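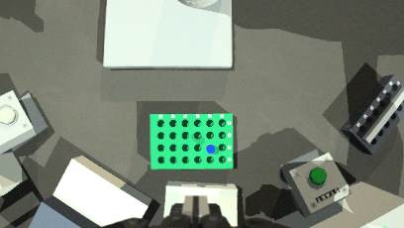 How long should a query letter be? One page, which in practice means 300 words or so, and I'd be happier if you came in under that.

Week 4 handout. We're staying with queries because last week's drafts told me we need to (no shame, mine were terrible too). Bring two printed copies of your new version, please, one for me to scribble on.

Home | Syllabus | Handouts | Readings | Contact

Start with the book. I mean the main character, what she wants and what's in her way, all in the first paragraph if you can manage it. Your bio can wait! I once got a query with 14 lines about the author's college years before I found out it was a thriller.
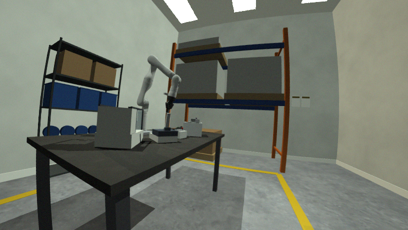
Handout by Ka-ming Chow – Writing for Publication, Penside

Now, comps. Those are the recent titles you compare yours to, and you want two of them. Pick books from the last few years that sold decently but weren't monsters, and say what yours shares with each one – the voice, the setup, the kind of reader. Raimonds Rimkutė sent out 32 queries in March and only started getting page requests once he swapped his comps,

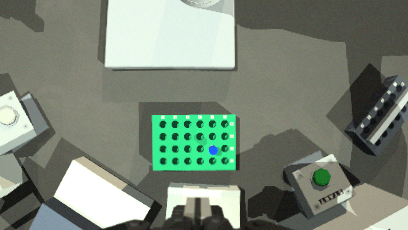 so please don't treat them as filler. Also check every agent's guidelines before you hit send. Some want ten pages pasted in, some want a synopsis, and a few will delete anything with an attachment.

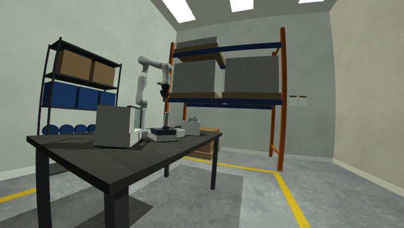

The synopsis is a different animal and it has to give away the ending. Tell it in order, in present tense, and name as few people as you can. For practice, try a plain paragraph about an ordinary object, and make me care what happens to it by line three. Then do the same with your own plot. Drafts are due Sat 23 May, by email is fine.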